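June 2021

Dear notebook,

I got home late and ate cereal standing up, and I ought to be in bed, but my hands are still humming from the day and I know from experience that I won't sleep until I've put some of it down. It's a Monday and it already feels like a Thursday. So, tea, the good chair, the lamp, and you.

Today was my first full day of teaching on the food task. I keep calling it teaching even though the folks on the Karaca side call it collecting, and I suppose they're right, strictly speaking, as I don't correct anybody and I don't give out grades. I hold the controls and I do the job, slowly and nicely, and the arm does it along with me and keeps a record of every little thing. Then I put the toys back and do it again. And again! I said in my interview last November that I was a patient person, and I remember thinking as I said it that I hoped it was true. Today I think it might be, at least until three in the afternoon.

The job itself is simple to say out loud. Toy food on the table, bowl on the table, food goes in the bowl. Any toddler could do it, and would probably do it faster and then throw the bowl on the floor. Doing it through the arm is another matter. There is a tiny lag between my hand and the gripper, so small that I can't see it if I look for it, but my wrist knows about it. All morning I was arriving at things a hair too late and then pushing a hair too far to make up for it. I squashed the same piece of bread against the tabletop so many times I started apologizing to it.

What finally helped was something I used to tell myself when I was learning to back up my uncle's boat trailer, which was to go as slow as I could stand and then go slower than that. I stopped trying to get the bread and only tried to get near the bread. Then once I was near it I let myself come down over it, and let the fingers close, and waited. The waiting is the part I was leaving out. I'd been closing and lifting all in one motion, the way I'd pick up a dinner roll with my own hand, and of course my own hand has skin and knows when it has hold of something. The arm needs a beat. If I close, breathe in, and then lift on the breath out, it goes up sweetly nearly every time. I must have looked very peaceful from across the room. I was sweating right through my shirt.

There's a second way we do it, which I tried after lunch, and that's the one by hand. The arm goes soft, so it holds itself up but doesn't fight, and I take hold of it and walk it through the task like leading somebody in a dance. I loved that. I felt right away how much of it is in the elbow. With the remote I'm always thinking about the fingertips, and the rest of the arm sort of follows along and folds itself up however it likes, but when I've got my hands on it I can feel when it's reaching in an awkward way and I can ease it around to a better one. The trouble is that I'm a big person with big forearms and I get in the way of everything. For the bowl task they'd mostly like the remote, so the remote it is, but I'm going to ask if I can do some by hand on the drawer task when that comes up. I think I'd be good at drawers.

I spend most of the day looking at the view from the wrist, and I've gotten so used to it that when I looked up at the actual room I felt a bit seasick. From down there the table is the whole world, very green, and the lab is just some weather off in the distance, leaning over on its side. I brought one of the views home to stick in here, so that when I'm old I'll remember what I was looking at for all those hours.

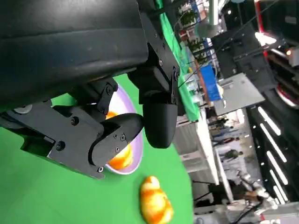 My day from the wrist: jaws open, one orange and yellow bite in the bowl and one on the green.

The lavender bowl is my favorite, by the way. It has a white inside and a lilac rim and it's exactly the sort of bowl my grandmother would have served fruit salad in, and I'm fond of it out of all proportion. The bread I've been calling the croissant, though it might just as well be a bun. It's a lumpy little fellow with orange streaks, and because it's lumpy there are good ways to take it and bad ways. Straight across the middle is good. On the ends it wants to roll out. I found I was learning its shape the way I know the kitchen light switch in the dark, and I wondered whether any of that goes into the record, or whether the machine only gets the motions and has to find out about lumpiness for itself. I asked at the afternoon check-in and got a long and very kind answer, of which I understood the beginning.

The thing that stayed with me from that answer was that they don't want all my runs to be alike. I had been so proud of the stretch before lunch where I got into a groove and did the same beautiful pickup over and over, bread in the same spot, bowl in the same spot, same little swoop. Well, it turns out that's not so useful! They'd like the bowl moved, the bread turned around, the starting place changed, some approaches from the left and some from the right. If it only ever sees my one perfect swoop, then the first time somebody nudges the bowl it'll drop the bread on the bare table with full confidence. So after the break I mixed everything up, and my pretty groove went to pieces, and I felt like a beginner all over again. I grumbled about it for a while. Then I thought about how I learned to cook, in two different kitchens with two different stoves, and how I can make do in anybody's kitchen now, and I stopped grumbling.

They also want some of the fumbles kept, the ones where I miss and then recover. I have to say that was a relief to hear. I'd been throwing those out, quietly, by hitting the discard button with my thumb before anyone could see. I confessed and was forgiven. From now on if I knock the bread sideways and then go after it and get it, I save it and put a note on it. If I knock it clear off the table, that one I can still throw away.

Grollance is the name of the software that keeps all the runs, and I don't like it and it doesn't like me. It wants a label for every single run before it will let me start the next one, and the label box forgets what I typed last time, so I must have typed "bread to bowl" until the words stopped meaning anything. At one point I had typed "bowl to bread" on two of them and had to go back and fix it. Note to self: ask whether there's a way to make it remember. There must be. Other people in this building have the same thumbs I do.

Two good things and then I'll go to bed. The first is that late in the day, when the lab had gone a little quiet, they let the arm try it on its own, using what was collected last week by the others, before I came over. I stood there with my hands tucked under my arms so I wouldn't reach out to help. It came down over the bread rather crooked, stopped, seemed to think about it, shifted over, and closed. And then it waited! It held on for a moment before it lifted. Somebody else on this team has worked out about the waiting too, and put it in there with their own hands, and I was looking at a stranger's habit coming out of a machine. It dropped the bread on the rim and the bread fell on the wrong side, so I can't claim it was a triumph, but I was as pleased as if I'd seen my own kid tie a shoe.

The second is that I've been asked to stay on with this through the summer, instead of going back to packing kits for Zatent when the month is out. I said yes before the sentence was finished. I did like the people on kits, and the radio was better over there, but I haven't been this interested in my own hands since I took piano lessons, and I quit those after two years and have been sorry about it ever since.

I should write down what I want to do differently tomorrow while I still remember. Raise the chair a notch, my shoulder was creeping up by the end. Bring the cotton gloves to wear on breaks, my fingers get cold in the air conditioning. Start from the far side of the table first thing, when I'm fresh, as those are the hard ones for me, and leave the easy near ones for after lunch. Drink water. Don't talk to the bread, or at least do it quietly.

And I want to get the Covora form signed and handed in, which has been riding around in my bag for long enough to get soft at the corners. It's only the parking. I keep forgetting it because I park, and then I'm thinking about the arm, and then it's evening.

The tea's gone cold and there's a moth on the lampshade. I just caught myself reaching over to turn off the lamp very slowly, closing my fingers on the switch, and breathing in before I did anything else. Good night.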